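Prirker brings enclosed study desks to Sornia reading rooms

Furniture maker Prirker has begun fitting single-person study desks at the Sornia library, replacing the long shared tables on the upper floor. 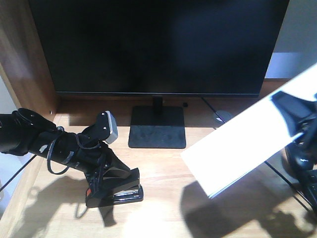 The desks come with a light wood top, tall side panels and a large monitor that visitors can plug their own laptops into. Each one costs the library 727 dollars before the screen, and the order will be paid for out of this year's furniture budget.

Elango Acharya, who runs the reading rooms, said people had been asking for more privacy since the upper floor was rearranged in January. "The old tables were fine for newspapers," Acharya said. "They were not much good if you had an exam coming up and the person across from you was on a call."

The side panels are fixed to the desktop and can't be folded away. Prirker designer Kumaresan Marar said an earlier version had removable ones, but they rattled when people typed. He also moved the power outlets to the back edge - readers at the Vida branch, where the desks were tried first, kept knocking their plugs loose with their elbows.

Glare may still need some work. The upper floor gets strong sun in the afternoon, and the library is getting prices for blinds.

Desks can be booked at the front counter for up to two hours. Walk-ins are welcome when there is space. The shared tables are going to the Pliltach community center, which plans to use them in its craft room.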